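Home | Notebook | Parts shelf | People | Archive

Print this page | E-mail this entry

Notebook, August, 9:40 in the morning

Bins again. Yesterday I promised Vratislav that I would write down how we fix the gray bins to the tables, so that the next person does not need to invent it one more time.

The problem is old. The Gorberg bin is light and shallow, and on a smooth wooden top it walks. You reach in, you touch the side wall a little, and the bin is now some millimeters to the left. For sorting by hand this is no trouble. For us it is a trouble, as we put down the same objects many times and we want the bin to be where it was before.

What I tried until now:

Double-sided tape. It holds well for one afternoon. After that it leaves a gum on the wood which I had to remove with alcohol and a plastic scraper. Isamu was not happy with the table and I understand him.

Rubber mat (the Zilta one, cut to size). Better, but the bin still turns a little around its middle when you push on a corner. Also the mat collects crumbs and dust, and then it grips less.

Screws through the floor of the bin. I did not do this. The bin in the small room already has enough holes.

Spring clamps on the rim, with flat cardboard beside the bin. This is what we keep. The clamp takes the rim and the cardboard together, and the cardboard can be taped to the table at its far side, where paper tape is enough and comes off clean. I use the orange clamps from Hrubý. The small size opens too little for the rim and the cardboard together, so take the middle size.

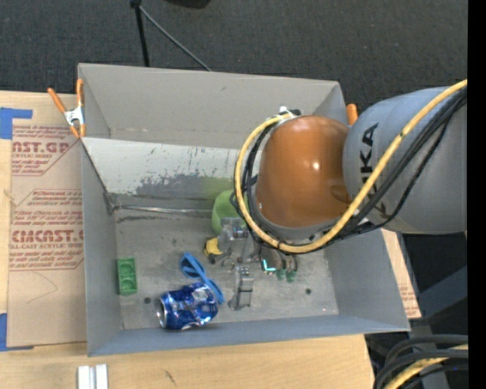

The cardboard should be single wall. I had first a double wall piece from a shipping carton and the clamp sat on it crooked, and after some hours it jumped off with a loud noise. With the thinner sheet it sits flat. Cut the sheet a little longer than the side of the bin. If it is shorter, the corner has nothing to hold.

I made a simple pull test with the luggage scale. The hook goes on the front rim, I pull slowly and read the number when the bin first moves. On the rubber mat only: 715 grams. With clamps and cardboard: 800 grams at the first try, and then I saw that my tape was old. I did not repeat it with new tape yet. The difference is smaller than I hoped, but the bin does not turn anymore, and the turning was what disturbed me most.

About the objects. We have now a mixed set for these bins: soda can, sunglasses, small blocks, and what else people bring. Please keep the crumpled can crumpled. Somebody replaced one with a fresh can last month and I had to put it aside, because a smooth can rolls to the wall every time and we learn nothing from it. Sunglasses are a good object. The arms fold open or closed and this changes everything about how they lie, so write in the list which one you used. The green block with two round recesses should stay in the set also, it is the only one in that shape and I have no second.

Cleaning: the floor of the bin will not become nice again, I tried. Soap took away the grease. The dark stains stayed, and a kitchen sponge made only new scratches. I spent 100 strokes on one corner with the white eraser block and there was no difference I could see. I leave it like this. A mottled floor is maybe even useful, as our bins at the real customers will not be clean either.

To do:
— new paper tape, wide
— pull test again with the new tape
— ask Velimham for the price of 100 clamps, middle size (the other rooms want them too)
— write the bin position on the table with pencil, not with marker

Previous entry | Next entry | Back to top

Comments (3)

Isamu Tamura: The gum is still there on the left side of my table. I can feel it with my sleeve. Thank you for the cardboard.

Vratislav Beneš: Good, I will copy this for the second room. Did you pull from the front only? Our bin moves more easily from the side.

Reply from the author: Only from the front. I will do the side together with the new tape.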